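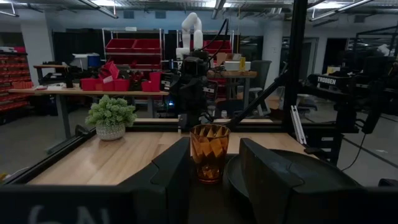
Our housing association is revising its guidance on the care of shared dining room furniture, and I would be grateful for advice on one section. The tables were supplied by Vemetti and have an oiled finish. Residents currently place drinks directly on the wood, and we have 4 tables with white rings as a result. The draft text would require every glass to stand on a plate or saucer, as the amber tumbler does on its dark round plate, and would ask that potted plants be kept to one side of the table. Two points remain unsettled. First, can the existing rings be removed without sanding the whole surface? Second, is it reasonable to require a plate under every glass, or would coasters be sufficient? Our furniture budget until September is 568 dollars.
Posted by Burka Residents Office, 17 December 2025

Morais Furniture Care
White rings generally indicate moisture held in the finish and can often be treated locally. Dark rings usually mean that water has reached the wood itself, and those are a different matter.
For white rings on an oiled surface, please proceed in this order. Clean the area with a barely damp cloth and allow it to dry overnight. Apply a small amount of the maintenance oil recommended by the supplier, using a soft white pad, and work along the grain. Wipe off all excess within the time stated on the can. If the mark remains after 2 treatments, a very light rub with fine abrasive, 200 grit or finer, may be attempted on that spot before oiling again. Test the underside of the table first.
Used oil cloths can catch fire on their own. Lay them flat outdoors to dry, or place them in water in a metal container with a lid, and follow your local rules for disposal.
On your second point, coasters are sufficient if they are absorbent or have a raised edge. A plate holds more liquid in the event of a spill, but an unglazed foot ring can scratch an oiled surface - felt pads will prevent this. Plants require a waterproof saucer in every case, wherever they are placed.

Skullo
We just use placemats. Mayonnaise is also said to work on rings but I have not tried it. I would not put plates in the rules, people will ignore it.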